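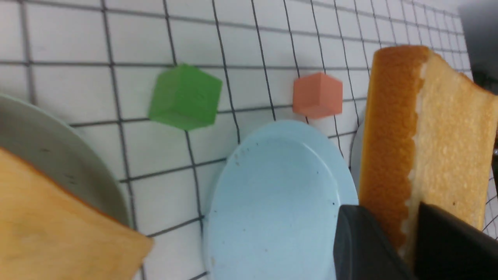 Lucyna Walczak, who spent most of her working life measuring other people's kitchens, has won this year's Begay Prize for a first novel with a book in which hardly anyone leaves the house. Worktop is published by Jondora, a small press in Atham, and follows a married couple through one very long winter of not quite speaking. The green block and the smaller orange one, a couple of squares apart on their grid and facing a pale blue plate, are about as near as the pair get to each other before the final chapter. There is also a subplot about a boiler.

The judges chose it from 1,544 entries, a record for the prize and, to judge by the faces at the announcement in July, one they would be happy to see stand. Afaf Saab, chairing the panel of four, told the audience that the standard had been high, that the decision had been close and that she would not be drawn on how close. She was then drawn on it. Two of the judges had wanted Worktop from the first meeting. The third came round after a second reading. The fourth, Gus Dvorak, held out for a seafaring novel of considerable length and was still holding out, in a good-natured way, near the cheese.

"It's a very fine book about people in a kitchen," he said. "I had simply been hoping for weather."

Walczak began writing at night classes in her fifties and had three novels turned down before this one. The first was a thriller set in Lisbon, a city she had not visited. The second was the same thriller set in Gdynia, which she had, and which she says made it worse. The third she describes only as "the one with the horse". Worktop took her four years, most of it done before breakfast at her sister's house, where the heating comes on early.

It nearly went the way of the others. Tavion Achterberg, who runs Jondora from two rooms over a key cutter's, received the manuscript in a padded envelope with no covering letter and the last page missing. He assumed the abrupt ending was deliberate and wrote back to say how brave it was. Walczak posted him the last page. After some discussion they left it out, and reviewers have since called the ending fearless. 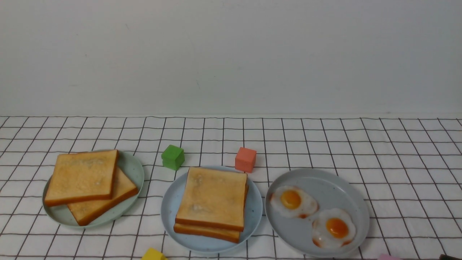
Three plates, two slices of toast on the mint-green one.

The prize brings a sum of money that the organisers prefer to call "useful", a glass object to be kept for a year and a week at the writers' house in Kokinix, where winners are asked to give one talk and not to move the furniture. Walczak said she would spend the money on a new roof for the shed and a ticket to Lisbon, in that order, and that if the roofer's estimate was anything to go by Lisbon might have to wait.

Her acceptance speech was short. She thanked her sister, her publisher and the customers who had told her things while she was lying on the floor with a tape measure -- people will confess a good deal, she said, to a pair of feet sticking out from under a sink. She asked any of them who recognised themselves in the novel to bear in mind that the names had been changed. A woman in the second row was seen to write something down.

Jondora has ordered a reprint, its largest so far. Achterberg would not say how many copies that meant, beyond the fact that he had needed to move his bicycle. The first printing sold out within days of the shortlist, helped along by a bookshop in Atham which had put the novel in its home improvement section and shifted most of its stock to men fitting their own cupboards. Only one asked for his money back. Another has since joined a reading group.

A Romanian edition is to follow in the translation of Bogdan Gavrilă, who has written to the author with a list of queries about skirting boards. He has also asked to see the missing last page. Walczak is thinking about it.

Worktop is out now in paperback. Walczak will be reading from it at Atham library next month, starting at half past six, with questions afterwards. Dvorak has agreed to introduce her and is expected to mention the sea.

Home News Reviews Prizes Events Letters Archive

Contact the books desk | Copyright Atham Book News, all rights reserved | Back to top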